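# Talk notes: why the middle hour of a slow film is the best hour

Film club, Friday, 7 p.m. Keep it under the projector's patience. 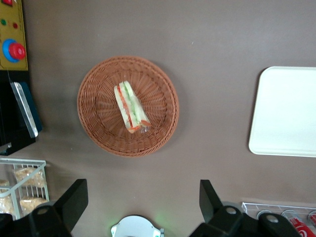

## Opening (stand still, don't lean on the screen)

- Thank Chanida Thepsuriya for the room and the extension cord.
- Ask who has seen *Uvatness*. Ask who stayed awake. Wait for the second set of hands.
- Plot, quickly: a ferry clerk (Somkiat Suwannarat) loses his job, inherits his uncle's bus, and drives it to the coast with one passenger who won't say where she's getting off. 198 minutes. The bus breaks down at minute 14, so don't get attached to it.

## The case against

- Say it before they do. It's long. The uncle's funeral is shot from across a parking lot.
- The reviewer at *Grurik* called it "a road movie with very little road." Fair. Pause for the laugh, move on if there isn't one.
- Tomomi Kawaguchi plays the passenger and gets her first full sentence after the first hour. It's about parking.

## CLIP 1: the repair shop

- Lights down. Tarık has the remote. Do not take the remote from Tarık.
- Before: watch the mechanic's hands, never mind the subtitles. They're bad anyway ("the gasket is my sorrow").
- After: this is where most people quit. It's also where the director, Aurelio Tlapale, stops explaining the clerk to us. No more voiceover from here to the credits.
- If somebody brings up the dog, the dog is in a different film.

## What the middle is doing

- In a two-hour cut this is all montage: song, map, sunset, they're friends now. Here we get the waiting, and they aren't friends for ages.
- Compare *Lazarević*, same director, seven years earlier. Tighter, prettier, and I can't remember how it ends. I've seen it twice.
- The fight at the gas station only hurts if you've sat through the soup. SLOW DOWN on this bit, I rushed it in February.

## CLIP 2: soup

- Four minutes. Yes, all of it.
- Sound up a notch, the spoon matters.

## Questions

- Someone will ask if the ending is a dream. Tlapale says no. I say ask me at the bar.
- Someone will ask where to see it. Gestirport has the disc; the stream is the short cut and I won't be discussing the short cut.
- Chairs back against the wall, and give Tarık his remote.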